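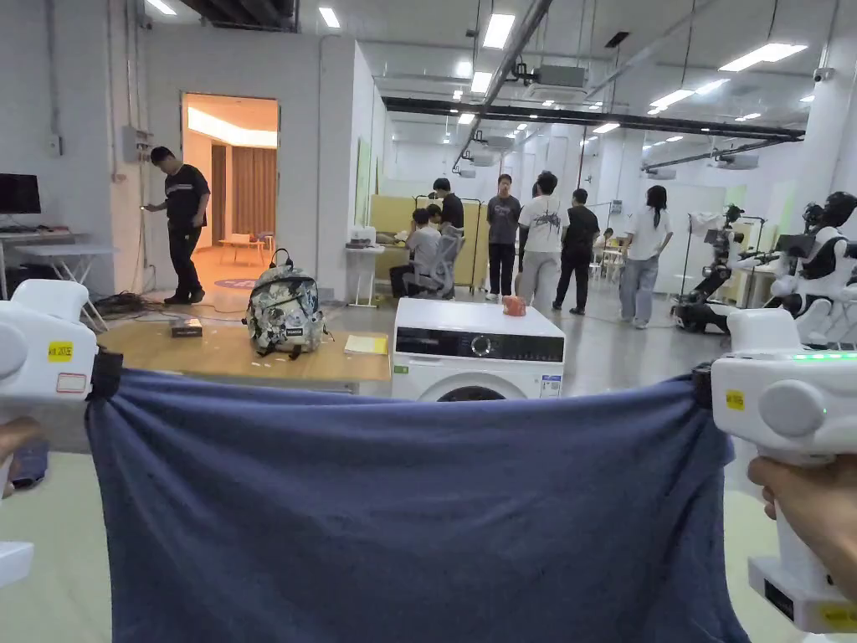

Measuring private wealth: notes for the methods session, November

Slide 1. Title. Say who I am, thank Volodymyr Kravets for the valuation tables. Ten seconds.

Slide 2. Net worth is assets minus debts on a stated day. Ranked lists rarely print the day. Ask the room to keep that in mind for slide 5.

Slide 3. Listed holdings. Share count times closing price. Dravetti is the easy case: one class of share, one exchange, founder stake of 40 per cent. Pledged shares are counted in full by most compilers. We deduct the loan where it is disclosed.

Slide 4. Private holdings. Polerano has never sold shares to the public. We take earnings, apply the multiple of listed peers, then cut for lack of a market. The size of the cut is a judgement — say so plainly, it will come up in questions.

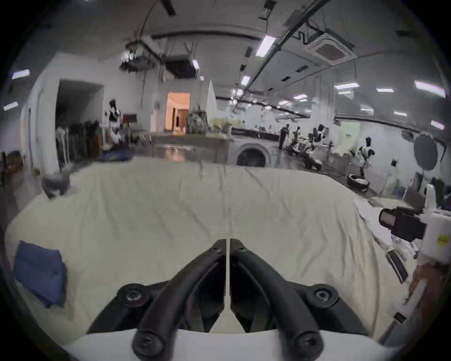
Slide 5. Timing. Same portfolio, two valuation dates, three weeks apart. First date 716 million, second date 323 million. No asset was bought or sold. Pause on the chart. Currency accounts for a small part, the Ostapchuk share price for the rest.

Slide 6. Family holdings. One fortune or several? Listinent is held through a trust with nine beneficiaries. Counted as one, it makes our top 300. Split equally, none of the nine does. Show both rows.

Slide 7. What is left out: art, unlisted debt, most homes abroad. Debts are harder to find than assets, so the error tends to run upwards.

Slide 8. Recommended reporting format. Date, range, method code, treatment of trusts. Skip the worked table if past 11.40 and go to questions.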